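Let the simulator do the breaking

I teach design and technology, and for the past few years I have helped run the robotics club at Hurnwood. This is an argument about how clubs like ours spend their time, and I expect some people who run them will disagree with me. My view is that students should do most of a manipulation project in simulation, that they should be marked on it, and that we should stop treating it as the dull part before the real thing.

When I started, we did it the other way round. We had 2 arms, one of which was usually in pieces, and a queue of students who each got a few minutes before the lunch bell. A student would write something, wait, run it, watch the arm go somewhere unexpected, and lose their turn. The confident ones pushed to the front. The careful ones, who often had the better ideas, spent the session holding a laptop.

The project I have in mind was for the Plondmont competition, which asks school teams to pick small everyday items off a flat surface. Our team did almost all of it on screen.
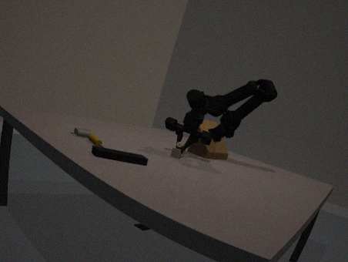 The students' first complaint was that it didn't count. I heard this from parents as well. A robot on a screen is a video game, they said, and a child who wants to be an engineer should have a spanner in their hand. I have some sympathy with that. I like spanners. But the work the students were doing was engineering work. They had to decide where the gripper should come down, how high it should stop, which way round to hold a thing that is longer than it is wide, and what to do if the thing moved. None of those questions gets easier because the arm is made of pixels.

What does change is how often you can ask them. Efthymia Karamanlidis, who was in her second year with us, ran the same pick 100 times in one evening at home, shifting the start position of the object each time, and came in with a table of which ones had failed. On the real arm that would have taken most of a term. She found that nearly all her failures came when the object lay close to the base, where the arm has to fold up on itself to reach. She then changed the approach angle and ran the lot again. I had been teaching students to repeat their tests for years, and mostly they had nodded and run them twice.

There is also the matter of fear. Students are frightened of breaking equipment, and so they write timid programs. They move slowly and stop well short. In simulation they will happily drive the gripper straight through the floor, look at the result, and learn what a sign error does.
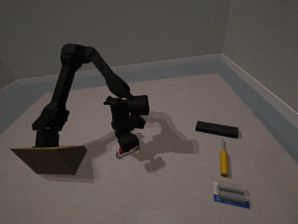

Anselmo Sampaio

Now the case against, which deserves a fair hearing. A simulator is only as good as what you put in it. Friction is the usual trouble. An object that sits politely in the fingers on screen may slide out of real ones, and light on a real bench changes between four o'clock and five. If a student never meets these things, they will come away believing that a program which works once in a tidy grey room is finished. I have met undergraduates who believe it.

So I don't want to get rid of the hardware. I want it moved to the end and protected. In our club a team now books the arm only when it can show its simulated results, including the failures, and say what it expects to be different on the bench. That last part matters most to me. A team that predicts the object will slip, and then sees it slip, has understood something. A team that turns up and is surprised has at least got a question to take home.

My other quarrel is with the way competitions score this. The Plondmont rules gave us two marks for "supporting simulation work", out of a total that was mostly for speed on the day. Two marks is an insult to a term's effort, and it tells students exactly what the organisers think of it. I wrote to say so in May and had a polite reply. The Hnatiuk cup, which is smaller and less well known, asks for a written log and marks it properly, and the teams I have seen there talk about their work with far more sense. They can tell you why a grasp failed. I would send a beginner to Hnatiuk first.

There is a plain question of money, too. An arm of the sort we use costs more than our department's whole budget for materials. The simulator runs on the school's old desktops, though slowly, and the link to the Forer worksheets we had relied on gave a 404 for half the term, so the students wrote their own. Those are better than the originals and we have kept them. A school with no arm at all could do nearly everything our team did, and could borrow time on somebody else's hardware for the last few weeks. I know of schools that gave up on robotics because they thought they had to buy the robot first.

Our team finished in the middle of the table. Two of their picks failed on the day, both with objects close to the base, and Efthymia had the page in her log open before the arm had gone back to its start position. She is working on a different wrist angle for next year.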